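Inventario de salida

La sala tenía que quedar registrada antes de las seis de la tarde. Wing-sze Poon abrió la planilla en la línea 60 y anotó la hora, la temperatura exterior y el estado de la cerradura. Pallavi Grewal sostenía el rollo de etiquetas de Hakerport y no hablaba. Habían acordado un método: primero lo alto, después lo pegado a la pared, al final el suelo.

La nevera figuraba como bien número 100. Blanca, dos puertas, arrimada al muro de ladrillo. Valor residual, 900. Xue, el anterior responsable, había escrito al margen «no trasladar sin aviso» y no había indicado a quién se debía avisar.
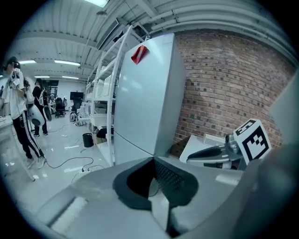 – Consta una marca roja en la puerta superior – dijo Pallavi –. ¿Código?

Poon buscó en el anexo de Urkau. El rojo correspondía a «pendiente de decisión». No había fecha ni firma. Lo transcribió tal cual y pasó a la estantería metálica, que en la planilla ocupaba una sola línea: cajas y recipientes, blancos, apilados. Contenido no declarado.

– La empresa de mudanzas cobra 2.000 por el viaje completo – dijo Pallavi –. Con la nevera o sin ella.

– Entonces el coste no decide.

Grewal despegó una etiqueta, la miró por el reverso y volvió a ponerla en el rollo. En el plano del local nuevo, el hueco de la cocina medía cuatro centímetros menos que el aparato. Las dos lo sabían desde octubre. Poon llevó el cursor a la columna de destino, escribió «Urkau», lo borró y dejó la celda en blanco.

A las seis menos diez guardó el archivo. Pallavi ya había empezado con el suelo.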